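Re: [skiketti-data] conveyor sort task, episode counts and resets
From: Joris

> We pulled the April batch and get 3658 episodes after filtering.
> The manifest says more. Is the difference the short ones, or did
> you drop the runs with a regrasp as well? Also, can the belt task
> be trained together with the bin-to-bin task, or are the action
> scales different?

Regrasps are kept. The filter removes two things: episodes under 72 steps, and episodes where the wrist stream lost sync with the head stream. Both thresholds are in the Vokurel config, under "ingest". If you want the short ones back, set min_steps to 0 and rebuild the index. The raw logs are still on the server.

On joint training: action scales are the same since the last recalibration. Anything older needs the conversion script. Do not mix them without it, the gripper channel is inverted in the old files.

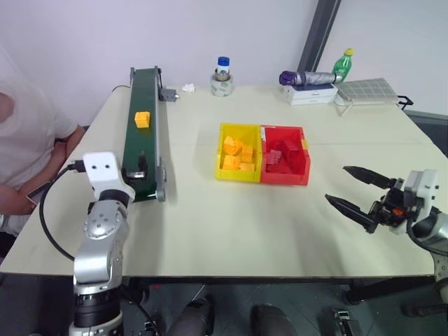

Cube color is stored per episode in the "object" field, values yellow and red. Some operators entered "orange" for the yellow cubes. I have mapped those to yellow in the index but not in the raw logs, so a checksum against raw will fail on 170 files. This is expected.

Bin positions are not fixed. Operators were told to shift the bins between sessions and to leave other items on the table where they were. Please do not crop the head view down to the bins. We tried that on the Szűcs branch and the policy got worse at picking from the belt.

Still open:

- 18 episodes have the left and right arm labels swapped. List to follow.
- The language strings for the belt task need one more pass. At present they all say "sort the cube" with no color.

If you retrain before the list is out, exclude session 18 entirely. All of the swapped labels are in there.

Joris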